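Sorting at the table or at the curb?

rolell_bins
We're up to 18 bottles and cans after one family dinner. Do you sort as you go or let it pile up?

nevley635
Pile up! One big bag in the garage, then I do it all at once.

Aline2
Nope, the bag gets sticky and smells by June. Sort as you go.

nevley635
Rinse them first and it doesn't smell, come on.

edwards672
Siding with Aline2 on this one. Felt or fabric bins, soft sides, a card on each. 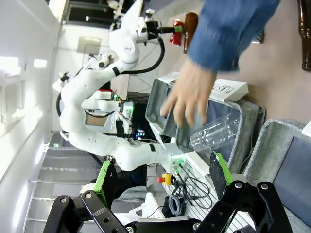
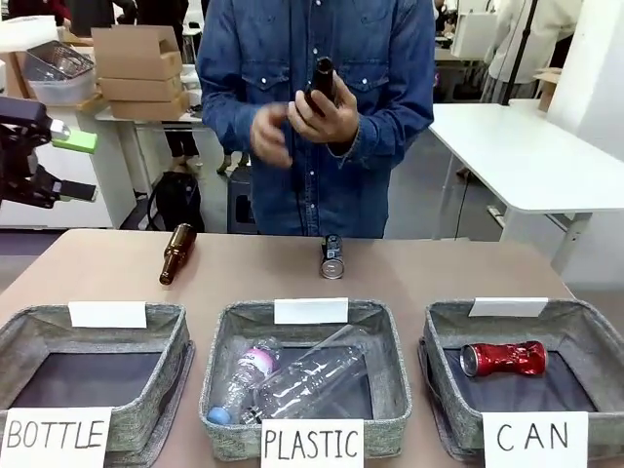
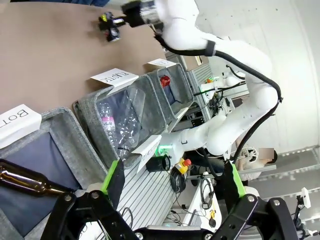
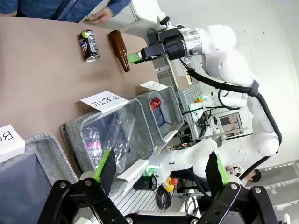 My rule at home is one bin per material and no "misc" bin, ever (misc eats everything). I also write the cards big, in black capitals, like the PLASTIC one in the last picture, so my kids have no excuse. Crush the plastic if you're short on space, leave the glass alone.

rolell_bins
Ok but where do jar lids go??

Aline2
With the cans, at least in our town.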